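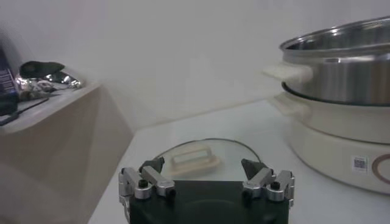 Branwen Gethin wrote in to ask why I hadn't covered Ondov yet, given that half the small shops she knows have been pitched it. She wanted to know if the invoice financing side was any cheaper than putting a slow month on a credit card. Fair question, and it took me longer to answer than it should have, mostly because of how Ondov shows its prices.

For anyone who hasn't had the sales call: Ondov is a web dashboard that links to your bookkeeping, looks at your unpaid invoices, and offers to advance you most of the money now. When the customer pays, Ondov takes back the advance plus a fee and passes along the rest. Factoring has been around forever. Ondov's pitch is that you can do it one invoice at a time, with no long contract and no phone calls.

I signed up in November on the free plan. Linking my books took three tries. The first two ended on a spinning wheel and a message telling me to contact my bank, which had nothing to do with it. Support wrote back the next morning and told me to use a different browser. That worked, though I'd have liked to see it on the setup page.

Once I was in, the dashboard listed every open invoice with a colored dot beside it. Green means Ondov will advance on it, gray means it won't, and yellow means somebody has to look. Most of mine were yellow. The one clear green was a bill for $1,423 to a customer who has never paid me late in her life, so of course that's the one they wanted. The customer who strings me along every single quarter was gray. I understand the reasoning from the lender's side. I just don't think "get paid faster" is a straight description of a service that prefers the people who already pay fast.

Now the fee. The offer screen gives you a weekly rate in large type and a dollar figure for the first week. It does not give you an annual rate, and it doesn't add up what you'd owe if the customer took a full month or two. There's a slider for that on a separate page under Help. I found it by accident. When I moved it out to the sort of wait my customers really put me through, the cost was well past what my business card would have charged for the same stretch. So, Branwen, for me the answer is no, it wasn't cheaper. If your customers settle inside a week or so, you may come out ahead, but then I'd ask why you need the advance.

Other things I ran into:

The money did arrive quickly. I accepted the offer at 3 in the afternoon and it was in my account before I opened up the next day. No complaints there.

My customer got an email telling her to pay a new account number. It had Ondov's name at the top and mine in small print near the bottom. She called me because she thought it was a scam, and I can't blame her. You can edit the greeting but not the header.

There's a minimum monthly charge once you've used it a single time. It's in the terms, section 7, and I saw no mention of it on the pricing page. You have to turn your account back to "resting" by hand to stop it.

I also looked at Plunach, which does much the same thing and wants a signed agreement up front. It's slower and the site is ugly, but the quote I got was a full-cost number on one line, and I could compare it to something. Gape is a line of credit and doesn't belong in this review, though their salesman would like you to think it does.

Would I use Ondov again? Maybe, for one big invoice in a bad spot, with the end date already known. I wouldn't run a business on it, and I'd be wary of anyone who told me they did. The sign-up page has a bakery in Kisavthorpe saying it "changed everything." I'd want to see the bakery's fees.

Rating: two and a half out of five. The extra half is for the speed of the deposit.

Comments

Wyn Harries: Same thing with the email header. Two of my customers paid the old account anyway and it took weeks to sort out. Did they charge you the weekly rate while that was going on? They did me.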